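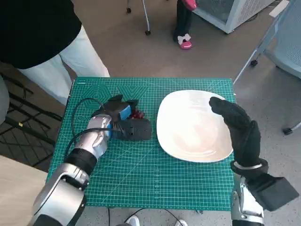 Apr 10, 2024

**Trovomlow video series: production notes, episode 61**

The episode was recorded in the Ustness studio this morning and runs to 13 minutes after the first cut. Both hosts were present. The opening segment covers the spring update to Nikine; the second half is given over to viewer questions, of which roughly 200 were received. Duplicate questions were removed before the recording.

Audio on the second host's channel is low from the Nikine segment onward. The level is to be raised in the edit. No retake is planned.

The hosts announced that the series will pause after this episode and return in November. The wording was agreed with Atanasov beforehand and should not be changed in the captions or the video summary.

Open items:

- Replace the old logo in the end card.
- Confirm with Atanasov that the boss fight footage may be shown before release.
- File the raw recording under job 394.

Captions are due before upload. The thumbnail has been approved.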